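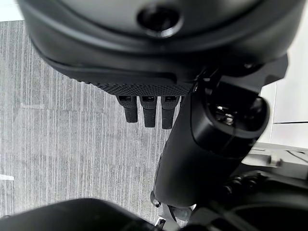 3/27/25, test kitchen, Lallari pre-opening

Dough day 4. Batch C (48 h cold) against batch D (same flour, 72 h). Both balled last night by Nelli and left on the bottom rack of the walk-in.

C opened easily by hand and baked with good color. D tore twice at the center and stuck to the peel. I think 72 h is too long for this flour at 70 percent water. Kaisu wants to try D again with less yeast before we drop it. Fine, but only one more time, we are using up flour.

Oven: the left side still runs hotter than the right. Turned the pies halfway through and it evened out. Abena has asked Ziółkowski to come look at the burner. No date from them yet.

Sauce: plain crushed tomato, salt, nothing cooked. The version with garlic tasted raw to three of us. Tuulikki liked it. Leaving it off the opening menu, could come back on the white pie.

Cheese: the Endora sample is wetter than what we have been using. Drained it on towels for 20 minutes and there was still a puddle in the middle of the pie. Try cutting it the night before and draining it over a pan in the walk-in.

Name: the sign people need the final spelling by the end of the week. Venla says it stays Lallari. Judach was the other one, and it is still on the draft menus and the box proof. Whoever prints next, fix the header first. Box order is 500 to start, so the proof has to be right before it goes out.

Costs: flour, cheese and tomato invoices to date add up to 1,658. Receipts are in the blue folder except the second tomato order, which I can't find. Kaisu, do you have it?

To do
- Mix D again, half the yeast, Nelli
- Cut and drain cheese tonight
- Call about the burner if no word by Monday
- New labels for the dough trays, the tape falls off in the cold
- Tasting for the staff moved to April, Venla to pick the day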